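Ticket 545 – Path counter at Somham end giving silly totals
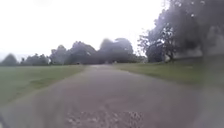

Grenness Parks and Paths Team

Opened 2020-09-23 by Obsa Lencho
Status: open, again

Counter shows 32 passes for the whole of yesterday. I stood there over lunch and more people than that went by in the hour. Supplier (Ludberg) says the unit is healthy and blames "low footfall". I don't believe it.

Tried so far:
Restarted the unit. No change.
Swapped the battery. No change, though Ludberg had been certain it was the battery.
Checked the clock. It was 2 hours out, now corrected. That might shift the times but I can't see how it would lose people.

Reply, Aliki Panagiotou:
Could it be counting groups as one? The Camargo gate unit did that until someone lowered the delay setting.

Reply, Obsa:
Set the delay from 2 seconds to the minimum. Total went up a bit. Ludberg want to call that fixed – I don't. Please leave this open until we have a hand count to put beside it, and keep the September figures out of the October report.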